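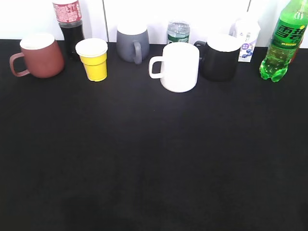
Szabolcs Lengyel asked in April why a firm that sells cups still has no showroom, and whether a buyer is meant to choose a mug from a table of dimensions. The answer to the second part is yes, in most cases. The first part is dealt with under Visits.

About Drimach

Drimach supplies drinkware to offices, canteens, training rooms and small guest houses. We sell mugs, handleless cups and lids, and we replace single pieces from ranges we have already supplied. We do not sell drinks, machines or cutlery.

The firm was set up by Theda Stüber and Ákos Pap, who had both worked in catering supply. At that time most suppliers sold mugs by the full carton only. A canteen that had broken three was obliged to buy a carton or to mix patterns. We opened with 2 ranges and a rule that any piece could be ordered singly. The rule still stands.

What we stock

The current list runs to 237 lines. A line is one shape in one colour, so a grey mug and a brown mug of the same shape are two lines. The shapes fall into three groups.

Inder: handled ceramic mugs with a matt outer surface and a glazed white interior. The white interior is kept across all colours, as stains show early and a mug can be pulled for soaking before it goes back on the shelf.

MacRitchie: handled mugs with a smooth glaze, straight or slightly tapered. These stack two high. We do not recommend three.

Junduletti: small cups without handles, with or without a lid. Used mainly where people carry a drink between rooms.

Capacity is given to the brim and to a working fill 30 ml lower. Please compare working fills when ordering for a vending machine, and check the clearance under the spout against the height in the table. The height excludes the lid.

How we check a range

Before a shape goes on the list we put 40 pieces through the dishwasher on a commercial cycle and look at the rim, the foot and the lower joint of the handle. The handle joint is where most rejected shapes fail. Gumaro Solís keeps the records and will send the sheet for any line on request — ask by line number, as colour names have changed over the years.

Rims are checked by hand. A rim that feels rough is returned to the maker with the rest of its batch.

Colour is matched within a batch only. Matt browns and greys vary from one firing to the next, and a replacement may be a shade lighter or darker than the pieces it joins. Customers who need a close match should order spares with the first delivery.

Visits

We have no showroom. The packing room has a table where ranges can be set out side by side, and buyers may come and handle them by arrangement with Kálmán Jakab. Mornings are better, as the carrier collects at 2 and the space is needed for cartons from midday.

Samples can be posted instead. Up to four pieces are sent without charge, and we ask for them back in the same box. Chipped samples should be reported but need not be returned.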